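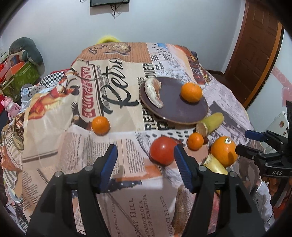

Search products, e.g. tablecloth Go

Wipe-Clean Tablecloth by the Metre, Tirnuldale Range

Posted April 18, 2019 by the Cendwood shop desk

84 shares | 13 comments

I've had one of these on my own kitchen table since February and I'm still very fond of it, so forgive me if this runs on a bit! The Tirnuldale is our mid-weight cloth, cotton underneath with a matt coating on top, and we cut it to whatever length you want from the roll. It doesn't have that sticky, squeaky feel the cheaper ones get, and your plate won't skate about on it.

It comes in 11 patterns. The stripes sell fastest, but I'd nudge you towards a busy print if you've got small children or you're a messy eater like me (turmeric, every time). Tea, jam and felt tip come off with a damp cloth and a drop of washing-up liquid. Biro doesn't, so get the newspaper out for homework.

Measuring up: take the length of your table and add a drop at each end. I like 21 cm, which hangs nicely and stays out of people's laps. For a round table, measure straight across the middle and order a square, then trim it with sharp scissors. The edge won't fray, though you can have it hemmed if you prefer a neater finish. We send the hemming out to Janevski, so allow a few extra days for that.

It'll arrive folded or rolled. Rolled costs more to post but saves you the creases, and I'd say it's worth it for anything long. If yours comes folded, lay it out in a warm room overnight and most of them drop out. Please don't iron the coated side!
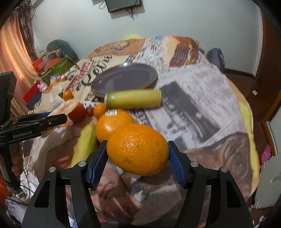 Jerkosik wrote to say the creases in theirs took nearly a week to go, and that a hairdryer on the underside did more good than the warm room ever did. They also wished they'd gone for a longer drop, as theirs rides up whenever somebody leans on the table. Fair point, and clips would help there. We do sell them, the plain steel sort, in packs of four.

Hot pans need a mat under them. Mugs and dinner plates are fine.

Free samples on request, up to three per household. Cut lengths can't be returned unless there's a fault, so do get a sample first if you're dithering over colours.

13 comments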